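Trolatard gripper

The Trolatard is a hand-held two-finger gripper that was designed for building at home or in a shared workshop. It was first assembled in Vestirbridge by the hobby builder Diệp Kim, and its drawings are shared among members of the Ruppert workshop. The tool has no motor of its own. The user closes the fingers by hand, and a sensor in the handle records how far they are open.

Construction

The fingers are moved by a parallel linkage, so the tips stay facing each other while the gap becomes smaller. The printed parts need 11 hours on a common desktop printer. The tips carry soft pads, which can be changed without opening the handle. Early builders used plain steel pins in the joints, but these became loose after 4,000 cycles – the second version has bushings. The control board is called Brosamach and reads the sensor 30 times in a second.

Use

Builders usually practice with objects of different size and softness. Fruit is a common choice at home, for it is cheap and rolls easily. Small oval fruits are considered more difficult than an orange, as the pads must meet them near the middle. A soft surface below the object also changes the task, because the object sinks a little when the tips press beside it.
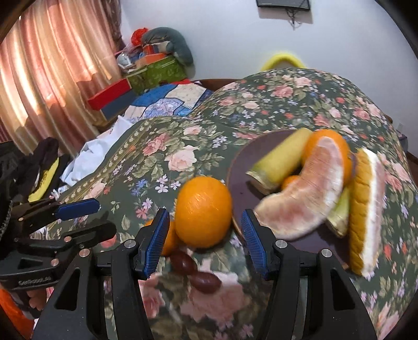

Open fingers with blue pads, and fruit on a floral cover

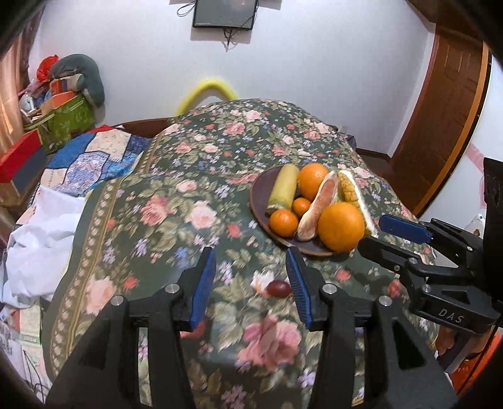 Can the gripper be built without a 3D printer?
The linkage arms can be cut from flat plastic sheet with a hand saw and drilled together in one stack, so that the holes match. The handle is harder to make this way, and most builders ask a shared workshop to print that part.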